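Filed under: Around the House | Clothing Drive

Folding for the drive, quick version

Quick one this month, boxes go out soon and I still have a hallway full of bags. The Skoltano clothing drive took in 1,073 pieces last August. We're at 840 now. So close!

Biggest hold-up is folding. Stuff comes in balled up, sits in the bag, takes forever to sort. If you can fold at home before drop-off, please do. Sweatshirts and long shirts espcially, they eat up the most room.

Lay it flat on a table. Not the bed, too soft. Smooth it out with your hands, sleeves in, then take hold of both ends of the fold and bring it over together so it doesn't twist. Small creases, who cares. 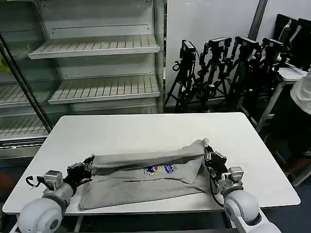 Minoru Chiba does 3 folds on everything and his stacks stand up on their own. Mine lean. Either is fine, they all end up in the same box. Just keep kids sizes seperate and put the size on a bit of masking tape on top of the pile.

Drop-off is still the side door on Bolger Street. No hangers please, we have 400 of them already and no plan. Coats can wait for the next round. Socks only in pairs.

More in two weeks, or sooner if the boxes show up.

Recent items
- Zippers: fix or toss?
- Ollo bake table, what sold
- Brasitberg hall, new opening hours
- Who has the long extension cord

Contact the newsletter | © 2022 Skoltano Neighbors | Back to top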